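HOUSEKEEPING PRACTICE, UNIT 6
Guest Bathrooms: The Vanity Counter
Handout prepared by Catinca Preda

Read this before the practical. Bring two dry cloths, one damp cloth and your unit checklist. The dosing chart for the Ilham cleaner is on the wall in the supply room, so it isn't repeated in this handout.

Marble is the surface students damage most often. It is a calcium stone, and acids etch it. Vinegar, lemon and most limescale removers will leave a dull mark that no amount of wiping takes off. Use a neutral cleaner only, and spray the cloth, never the counter. 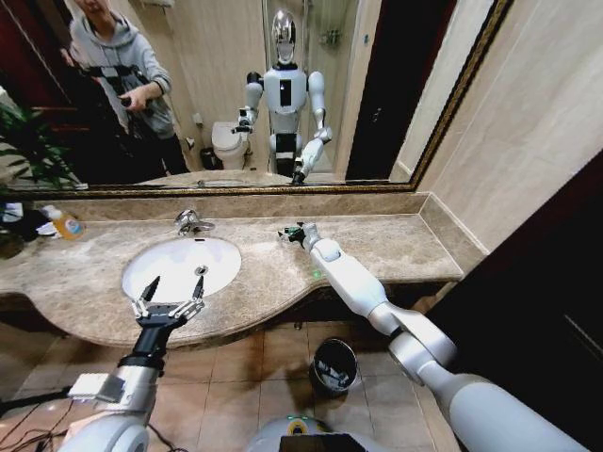

Work from high to low. The mirror comes first, then the backsplash, the counter, the faucet, the basin and last the floor. On a counter with a curved front, follow the curve with a folded cloth and run a finger under the edge afterward. Drips collect on the underside and dry there.

Ornate mirror frames are dusted dry. Glass cleaner that runs into the molding lifts gold paint, and the repair shop at De Haan charges us 57 dollars a corner.

Chrome is wiped damp and then buffed dry. Check behind the base of a single-lever faucet, where soap builds up. Empty the trash bin before you wipe the floor tile, and replace the liner even if there is only paper in it.

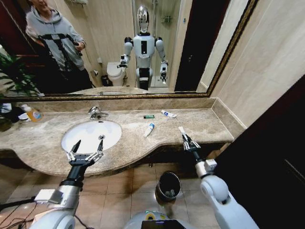 Dromthorpe, April

Guest belongings. Several of you asked about this after the last practical. In an occupied room, small items such as toothpaste tubes stay with the guest, however empty they look. Lift them, wipe under them and put them back in the same spot, turned the same way. Don't line them up. Caps that are off stay off, but wipe up any paste on the stone right away.

Soap bottles are lifted too. A wet bottle left standing on marble makes a ring.

Anything you can't identify is left where it is and reported to the floor supervisor. For this course that is Crisanto Tan.

For next time: read the Cuver section on glass shower enclosures and write down the order in which you would clean the door, the walls and the metal fittings. Half a page is enough. The practical starts at 9:00, in the same bathroom.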